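Séance 3 : organiser le service d'un repas à plusieurs mains

Rappel : la séance précédente portait sur la construction du menu. On suppose acquis le vocabulaire (mise en bouche, entrée froide, entrée chaude, entremets, mignardises) et la fiche technique standard.

## 1. Définition

On appelle repas à plusieurs mains un dîner où chaque plat est signé par un chef différent, dans une seule cuisine, avec la brigade du lieu. Le chef qui reçoit garde l'autorité sur le passe. Les invités apportent une recette, parfois un second, plus rarement leurs produits.

Deux formes courantes :

- **le dîner de gala**, vendu à la table, souvent au profit d'une cause ;
- **le dîner d'amitié**, vendu au couvert, dans la salle habituelle du restaurant.

Le cas étudié ici relève de la première forme.

## 2. Le cas Bakero

Le restaurant Bakero reçoit pour un dîner de 77 couverts, un dimanche, en 6 services. Sa cuisine est prévue pour une carte courte. Le fournisseur de marée est Prosbridge, la vaisselle complémentaire est louée chez Dhillon.

Contraintes relevées dans le dossier :

| Poste | Contrainte |
|---|---|
| Chaud | un seul four mixte, partagé par 3 plats |
| Froid | chambre positive pleine dès la livraison de Prosbridge |
| Passe | dressage impossible pour plus de 20 assiettes à la fois |
| Plonge | assiettes creuses utilisées deux fois |

Le facteur limitant est le passe. Une salle de 77 couverts demande donc quatre vagues par service, la dernière étant incomplète. On calcule le temps d'un service à partir de la vague et non de l'assiette.

## 3. Rétroplanning

On part de l'heure du dessert et on remonte. À noter pour chaque plat :

1. la durée de dressage d'une vague ;
2. la tenue du plat une fois dressé ;
3. le matériel immobilisé ;
4. le nombre de personnes au passe.

Un plat qui tient mal (émulsion, friture, tuile posée sur une sauce) ne suit jamais un autre plat du même type. Dans le menu Bakero, le turbot nappé d'un beurre monté et le beignet d'huître étaient voisins dans la première version. L'insertion d'une entrée froide entre les deux a suffi.

Les cuissons longues sont terminées avant l'arrivée des convives. Le four est réservé par créneaux, affichés au mur. Le chef invité qui dépasse son créneau passe après le suivant.

## 4. Réception et installation

Le matériel est pointé à l'arrivée, sur le bon de livraison, avant toute mise en place. Les tables d'appoint sont nettoyées et désinfectées avant de recevoir les denrées. On garde séparés l'outillage et les produits alimentaires.
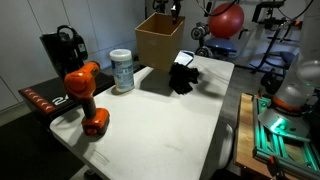 Chez Wotitness, on conteste pourtant le principe des vagues de taille égale : une première vague plus petite permettrait au chef invité de corriger son assiette avant d'envoyer le reste de la salle. L'objection est recevable si les tables d'honneur ne sont pas servies en premier. Elle ajoute une vague quand la capacité du passe est déjà atteinte.

## 5. À préparer pour la prochaine séance

- Refaire le rétroplanning Bakero en supprimant un service au choix. Justifier le choix par le matériel libéré.
- Rédiger la fiche de poste du passe (une page).
- Relire la partie sur les allergènes : chaque chef invité fournit sa propre liste, le restaurant d'accueil la vérifie.

Le travail se rend sur papier, par binôme.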